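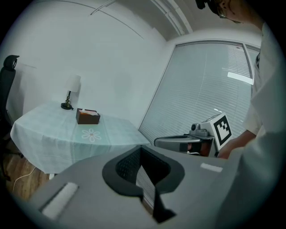 Can a box of plotting cards help you finish a novel?

It helped me finish the middle of one, and the middle was the part I'd been stuck on since January.

The box I mean is the Arnel Plot Box, from a small stationery company called Clesemwood. I paid $36 for it, with my own money, after going back and forth for weeks with the page open in a browser tab. I write long, messy family sagas with too many cousins in them, and my second one had reached 529 manuscript pages without anyone deciding who was going to inherit the hotel. I had a spreadsheet. I had a corkboard. I had a notes app full of things like "Magda KNOWS??" with no clue as to what Magda knew. So yes, I was ready to buy a box.

What you get

There are 200 cards in the set, split into scene cards, people cards, place cards and a smaller bunch called turns, plus a booklet and 5 tabbed dividers, one for each act. (Five acts! I've always been a three-act person, more on that later.) The scene cards are mostly blank, with a line at the top for who wants what and a line at the bottom for who leaves the room unhappy. I love that bottom line. I've started asking it about scenes I wrote years ago and the answer is often that everybody leaves the room perfectly content and has a sandwich, and there's your problem.

The cards are bigger than index cards and a bit thicker, and they take fountain pen ink well, so long as you give it a few seconds. Pencil is fine too, and it rubs out clean two or three times before the surface starts to go fuzzy. Gel pens smear. I'm left-handed and I had a blue wrist for the whole first evening.

Using it

I did what the booklet says and went through the draft from page one, a card for every scene, no skipping. It took me nine evenings. The booklet suggests a weekend, which is very sweet of it – maybe if you've written a novella. By the third evening I was sick of my own book and by the sixth I was weirdly fond of it again. When I laid the cards down the hallway I could see that my heroine disappears for the whole of act three. She goes to Clernton to see her aunt, and then the brothers argue about the roof for eleven scenes. I'd read that draft through twice and never noticed, I suppose because I enjoy the brothers.

I pulled most of the roof cards out, moved the aunt up, and let the letter get found at the christening instead of at the funeral. That was one evening's work with the cards. In the document itself it took a month, and the cards can't help you with that.

The turns are the part I expected to hate. They're prompts, things like "someone is believed too easily" or "the wrong person is thanked." You're supposed to draw one when you're stuck. Most of them did nothing for me, and a few are so vague you could get the same out of a fortune cookie, but "the wrong person is thanked" gave me the whole last chapter, so I can't be too rude about them.

My friend Réka Bárány borrowed the box for two weeks for her thriller, and she got on with it much less well than I did. Her plots run on clocks, who is at the station at what time, and there's no good place on the cards for a date or an hour. She ended up writing times in the corner in red and running out of corner. She also thinks the people cards ask silly questions. (What is in their coat pocket? I like that one. Réka says her killer doesn't own a coat.) If you write crime, or anything where the reader is going to check your arithmetic, I'd look at a timeline program first.

The booklet

It's short, and it's better than it needs to be. The worked example goes through Viktória Vass's The Salt Ledger scene by scene, and if you haven't read that novel, please go and read it before you open the booklet, as it gives away the ending on the second page with no warning at all! I had read it, luckily, and seeing it taken to pieces was worth a good part of the price to me. Vass hides the most important conversation in the book inside a chapter about a dog being washed. On the cards you can see just how long she makes you wait for the other half of it.

What the booklet won't do is bend about the five acts. The dividers are printed, the numbers on the cards match them, and there's a slightly stern paragraph about why three acts lead to a saggy middle. I grumbled, and then I put my saggy middle into acts two, three and four and felt a bit caught out. If you're a firm three-act person you can flip two of the dividers over and write on the backs. I know someone who did it that way and was happy.

Things I didn't like

The box itself is a shade too small. Once you've got a full novel's worth of written cards in it, with the dividers, the lid rides up and you need a rubber band. Mine came with one corner crushed, too, and while Clesemwood did answer my email, what they offered was a discount on a second box, when what I wanted was a new lid.

Refills are sold only in mixed packs. I used up my scene cards long before I'd touched half the place cards (my people hardly ever leave the hotel), and I'd happily pay for a pack of plain scene cards and nothing else. For the last stretch I cut up some heavy paper to the same size and it was fine.

I've seen people compare it with the Sutherland Story Deck, so a quick word on that. I used the Sutherland at a workshop and it's a different sort of thing, lots of pictures and prompts, good for getting a story going on a rainy afternoon. If you've got no idea yet, get that one. The Arnel is for when you have far too much already and can't see over the top of it.

Would I buy it again? For a saga, yes, and I've got a third book coming that has even more cousins. For short stories I wouldn't bother, a pad of sticky notes will do you. Four stars from me, and the missing one is for the lid.

Posted May 2018. If anyone has found a box that fits the full set with the lid down, leave me a comment with the measurements, please – I've tried two shoeboxes and a cookie tin.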